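Week 9 notes: how uniforms got into schools, and why they stay

Hi all. These are my notes from the session, tidied up a bit, with the parts I rushed through at the end put back in (sorry, I talked too long about socks again). The reading for next time is at the bottom.

We started with charity schools. A lot of the early school uniforms in England were given to poor children by whoever was paying for the school, and the clothes were meant to be cheap, hard-wearing and easy to spot. Blue turned up so often because blue dye was cheap. So a uniform in that period marked you as someone being helped, and everyone on the street could tell. Hold on to that, because the meaning flips later on.

The flip comes when the expensive boarding schools start dressing their pupils alike in the nineteenth century. Now the same idea — a whole school in matching clothes — says money and membership. Stripes, crests and house colors pile up, and the rules about who may wear what get wonderfully fussy. Ordinary day schools copied the look afterward, and that's more or less how the blazer and tie ended up on children whose families had never set foot in a boarding school.

I used Gresside as our case study because the rule book survives and it's short. Three things I want you to notice when you read it. The first version has one page on clothing and the last has 21. Neckwear gets more lines than shoes, which surprised me the first time I read it! And the girls' section is written much later than the boys' section, by somebody with a very different tone.

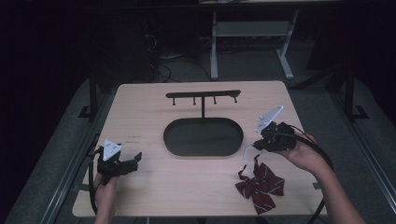 Why did schools care so much about what went around the neck?

Mostly because it was the cheapest place to put a school's colors. A family could buy a plain shirt and a plain skirt or pants anywhere, and one small item did the job of saying which school you belonged to. It could also be changed for prefects or for different houses without anyone buying a new outfit.

Next we got into cost, and this is where the discussion got lively. In the Pernance handout, a full set of clothing comes to 400 in the local money, against a monthly wage of 3000 for the sample household. That doesn't sound terrible until you have several children and they all grow at once. Some of you argued that a uniform still saves money compared with a closet full of everyday clothes. I think that depends a lot on whether the school lets you buy from any store or sends you to one supplier, and I'd like you to say which case you mean when you write about it.

On whether uniforms improve grades or behavior, please be careful. The studies don't agree, and schools that bring in a uniform often change other things in the same year, so it's hard to pull the effects apart. "The evidence is mixed" is a fine sentence in your paper, as long as you then tell me how it's mixed.

For next time:

Read the Aliyu chapter on secondhand uniform sales. Skip the appendix unless you like tables.

Look over the Skoltoren dress code and mark every rule that treats boys and girls differently.

Bring one page on a uniform you wore or wish you'd worn (work uniforms count, and so do sports teams).

Short papers are due 27/03/2023. Paper copies are fine, and you can leave them in my mailbox if you miss me.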